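Das CO2-Messgerät Adia von Buto im Test

Seit April gilt in unserem Vereinshaus in Skalevham eine neue Hausordnung: Ab einem bestimmten CO2-Wert muss man lüften. Viele haben darüber geschimpft, genau wie früher über das Rauchverbot. Ich habe deshalb das Gerät Adia gekauft, für 87 Euro, und es sechs Wochen lang benutzt.
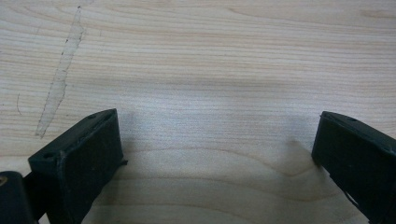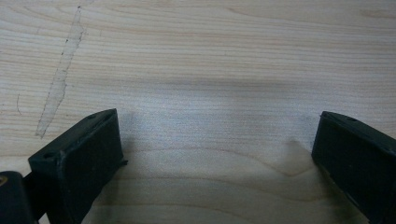
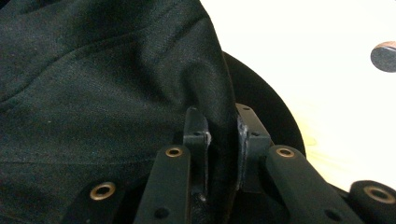
Was mir gefällt

Die Anzeige ist groß und man versteht sie sofort. Nach dem Lüften fällt der Wert in wenigen Minuten um etwa 300 ppm.

Was mir nicht gefällt

Der Warnton ist zu laut und lässt sich nicht leiser stellen. Auch die Anleitung ist an manchen Stellen schwer zu verstehen. Ich empfehle das Gerät trotzdem.

Serpil Altıntaş

Kontakt | © Mendes Verlag | Nach oben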